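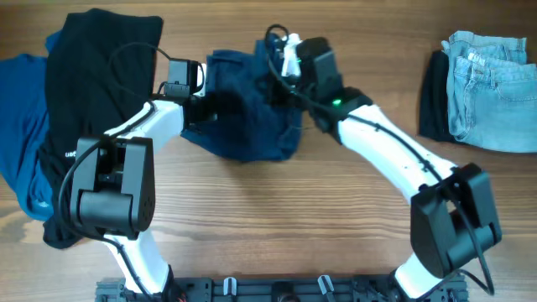

4.2 Upkeep of the folding cell

Most reports on garment folding treat the cell as a fixed quantity. The arms are bolted down, the cameras are calibrated, and from then on every failure is put down to the policy. We doubt this. Over the period covered by this paper the Gremberg cell was changed by hand many times, mostly in small ways, and we are not convinced that the gains reported in Section 5 can be cleanly separated from those changes.

The cell has two arms on a common rail bolted along one side of a wooden table. The rail was supplied by Skodach and the finger pads by Iltwood. Both vendors give a service schedule, and we followed neither to the letter. The Skodach schedule asks for the base bolts to be checked monthly. In our hands the left base had worked loose well before that, enough to shift the gripper at full reach, and the shift looked in the logs exactly like a bad grasp estimate. We now check the bolts at the start of each session, and we mark the bolt heads with paint so that a turned bolt can be seen without a wrench.

Cable routing caused more lost time than any other item. The slack at each elbow has to be long enough for the full swing of the joint and short enough not to catch on clothing piled beside the arm. No single length met both demands. We settled on the longer one and moved the piles outward, a change to the task as much as to the machine, and one we have not seen stated in comparable work.

The fingers are the other weak point. Pad wear was judged by eye until Kamrul Marikar proposed a pull test with a strip of cotton, repeated 10 times per finger. A finger that dropped the strip 2 times was given new pads. The threshold is arbitrary. Thick hems and worn cuffs (Figure 7) are hard on the pads, and a set that passes on thin knitwear may still slip on a doubled seam.
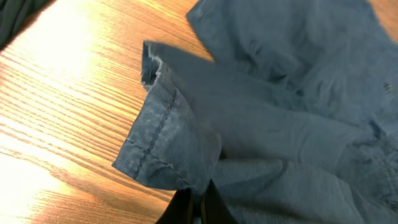
Figure 7. Wrist camera view, with the gripper finger at a fold of a blue garment near its cuff.

Csaba Csonka objected, on reading a draft of this section, that the pull test measures the strip as much as the pad, and that cotton handled that often "goes soft and tells you whatever you want to hear." We accept the point in part. Strips are now replaced with each set of pads, but we have no independent measure of grip and would not defend the test outside this cell.

Wrist camera exposure was left on automatic for the first half of the study. The table finish is glossy, and glare moved across the view as the wrist turned. Fixing the exposure made the views more even and the dark garments harder to make out. Yuto Ikeda kept the fixed setting for the remaining runs. Whether it helped is unclear, as the pads were changed in the same week.

The full log holds 3917 fold attempts. Each carries the date of the last bolt check and the last pad change, but attempts made before May lack the cable setting, and we have not tried to reconstruct it. Readers who compare our early and late success rates should treat the difference as an upper bound on what training contributed. A repeat on the second cell, at Bodnár, is planned with the hardware left alone between faults.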